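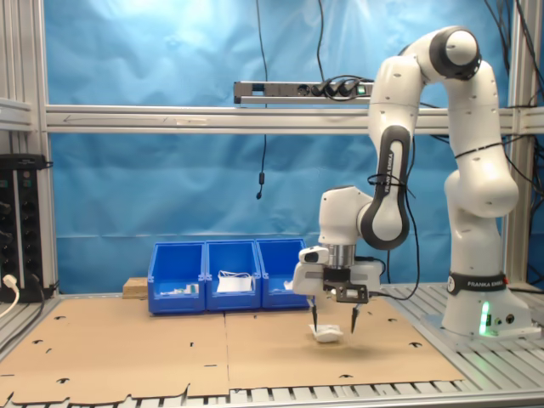
Tivedico, Grenard site, Mar 16, 2019

Search this site Go
Visits > Reports > Small machines > Packet cell

The Grenard building opened its doors to visitors for the morning, and I spent most of my time at one station near the back. It is a single arm that picks small packets, and the staff there call it the packet cell. I run a repair bench at a much smaller shop, so I was less interested in what the cell can do than in how they keep it going.

The arm is a Franka Emika, bolted straight to a slotted metal worktable. I asked if they had ever moved it. They have, once, in July, when it stood farther from the bins and had to stretch for the ones at the back. They spent two days on the move, most of it on checking positions again afterward. The bolts are now checked with a torque wrench every 6 weeks and the result goes on a card in the drawer.

Over the slats they lay sheets of tan cardboard. Two of them cover most of the table. I had expected a rubber mat, and they did try one. The fingers dragged on it when they came down low. Cardboard gives a little, it costs next to nothing, and a bad sheet goes in the recycling. The left sheet had a ragged front edge and both had dark cutouts in them. I was told they go through a pair of sheets every 14 days in normal use. The height of the table surface is set again each time a new sheet goes down, and a new hire is expected to learn this in the first week. One who skipped it drove the fingers into the board and bent one.

The fingers are long, black and pointed. They come from a supplier called Flodix and are treated as a wear part. The cell gets a new set after 2,000 picks, even if the old ones look fine. I was handed a used pair and could feel that the tips had rounded over. On a crumpled white packet like the one they were working with, the tip has to get down beside the packet close to the board, and a rounded one tends to ride up over the edge. The fix is four small screws and a short program that opens and closes the gripper so you can see whether the tips meet.

On the front of the gripper is a bracket with its screws exposed and a plate that looks like a circuit board. There is no cover over it. The cover they had made took longer to get off than the job underneath it, so it stays on a shelf. They put a dot of paint on the screw heads after tightening. If the line in the paint is broken, the screw has turned.

Cables took up the longest part of the talk. A loop of black cable goes around the forearm and there is a tie and a wrap on the upper arm. From there the cable hangs free beside the forearm and swings back in to the gripper. The amount of slack was worked out by trial. With too little, the connector at the gripper pulled loose when the wrist turned. With too much, the cable caught on the bins. Their rule is to run the arm slowly through its farthest reaches after any cable work, with a hand on the stop button. They do not reuse ties.

Power comes from strips fixed to the aluminum frame. A long one is mounted above the rail at the back, and two more stand upright at the left. I liked having the back one up off the table, where you can get at the plugs without reaching past the arm. The bundles of cable at the right side of the frame were less tidy. I asked about labels and was told they are on the list.

Three blue bins with low fronts sit at the back edge of the cardboard. Behind everything hangs a bright blue plastic-like sheet. It gets wiped down along with the bins, and I was told dust on it shows up as trouble sooner than you would think.

A full check of the cell is done every 1,000 picks and takes under an hour. They start with the power off and look over the cables and plugs. Then the base bolts, the gripper screws and the fingers. Then power on, wait for the green light on the base, and run the test picks. Everything is written in a paper log. An older program from Ajayi used to keep the count, but it lost its data twice and they went back to a pen.

I came home with one used finger and a copy of their check card. The card is a single page, and the only part I would change is the order, with the cardboard height moved up to just before the test picks.

Related reports
Packing line visit, Ajayi
Flodix open house: grippers and finger blanks
Keeping a paper log for small cells
Tivedico tool room, first visit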